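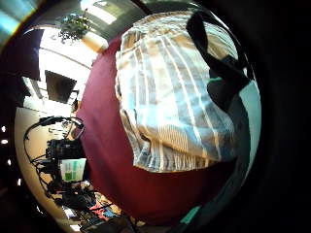

3. Cloth handling with the hand-held gripper

3.1 Purpose of this stage

Stage 3 of the Numo project covers the hand-held gripper and its camera. The two earlier stages dealt with the printed fingers and the trigger linkage. The goal was a tool that one person can carry around a shared workshop, recording its own view while cloth is picked up, moved and put down. The recordings are later used to plan grasps for the bench arm, Rernen.

Cloth was chosen as the test material. It has no fixed shape, and a grasp that holds one fold may miss the next. A striped fabric is useful in this respect. The light blue and tan bands bend with the folds, so a change in the cloth can be followed from one picture to the next even where the outline stays the same.

3.2 Camera and lens

A wide lens was fitted so that the cloth and the room behind it are recorded together. The cost is strong bending of straight lines. Walls and ceiling curve around whatever is close to the lens, and the rim of the picture goes black. We corrected for this in software with a printed grid held at 11 positions. The correction is good near the middle and poor in the outer part, where we discard the data.

Exposure was the harder problem. The skylight is much brighter than the bench, and with automatic exposure the folds on the shaded side of the cloth lost most of their detail. Fixed exposure was tried at 4 settings. The second shortest was kept. It leaves the skylight white, but the lower folds can still be told apart from the hem.

3.3 Mounting

The camera bracket was redrawn twice. The first version flexed when the trigger was pulled, which moved the view during the grasp. The second was stiff enough but blocked a screw head. The current part is thicker at the root and is held by 3 screws. Cables are to be tied to the handle before each run; a loose loop in front of the lens ruined one full set.

3.4 Data collected

We kept 700 short clips. A clip was rejected if the cloth left the view or if the trigger signal and the video were out of step. Clips were sorted by hand into held, slipped and missed. Labels for slipped and missed were not always consistent between the two of us, and the Hollis script that checks them does not catch every conflict.

3.5 Open points

The finger pads wear at the tips and need a harder material. A sample of the Sokier rubber sheet has been cut but not glued.

A blind over the skylight would make the light more even. The workshop is shared, so this needs agreement from the other users. Until then, runs are done in the morning.

The grid correction must be repeated after any change to the bracket.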